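3.2 Site visit, Nakajima open day

The group attended the June open day at the Nakajima lab in Mikholm to see how sorting tasks are set up and logged. The demonstration ran for 40 minutes. Staff explained that each task is repeated with the objects in a new arrangement — soft and hard items are mixed on purpose. We noted the layout for use in our own test plan (Section 4).

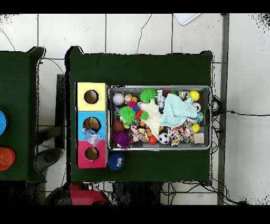 Figure 5. Sorting station: toy tray and three-section box with round openings.

Cycle times were not released to visitors, so none are reported.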